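Can a machine do my chores yet? Your questions, my answers

I've been writing about home and workshop robots on this blog for long enough that the same questions keep landing in my inbox, so I've put them all on one page. I'm a keen amateur with a small metalwork unit and a messy kitchen, and I test what I can get my hands on. Everything else I say is opinion, so treat it as such!

Can I buy a robot that does the housework?

Bits of it, yes. Floors are pretty much sorted if your floors are flat and you pick up your socks first. I've had the Itari going round my kitchen since September (it cost me 1399, and I winced) and I wouldn't give it back. It still gets stuck under the radiator.

What about folding clothes?

I've watched a Sternodance fold tea towels and it was lovely, in a sleepy sort of way. Then it met a fitted sheet. I can't fold one of those either, so I'm not going to be mean about it.

Is the Tendance worth 2599?

For most homes, no. It carries things from room to room very nicely, and if you find carrying hard that might be worth every penny to you. It can't load a dishwasher, though, and that's the job everybody asks me about.

Why are factories so far ahead, then?

They're ahead at some things. A welding robot does the same movement all day on a part that's clamped in the same place. Ask it to pick a loose part off a bench and turn it the right way round, and you're nearly back in the kitchen with the rest of us. Black frames with holes all over them, pressed metal panels, shiny steel tabletops with glare on them – that's where I'd look if you want to know how far along hands have got.

Are robot hands any good now?

Much better than they were! Gripping a rigid edge is fine. Cables, bags and anything floppy are still a pain. My own rough test is to hand over 68 mixed screws and ask for them sorted into tubs, and I've yet to see one finish before I'd put the kettle on and done it myself.

Should my little workshop get one?

Write down the dullest job you do and time it for a fortnight. If it's always the same part in the same place, a simple arm may well earn its keep. Agbenyega will lend you one for 2 weeks, and I'd take them up on that before spending anything.

Will it put me out of work?

I don't know, and I'm wary of people who say they do. In my unit the fiddly stuff is still mine.
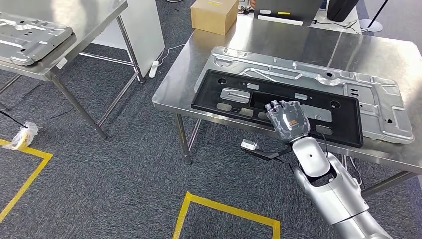
Zahira Saragih: I'd add one thing to the workshop answer, which is to time the setting up as well. We tried an arm on a simple bracket job and it was quick enough once it got going, but every change of part cost us most of a morning. For short runs we've gone back to doing it by hand.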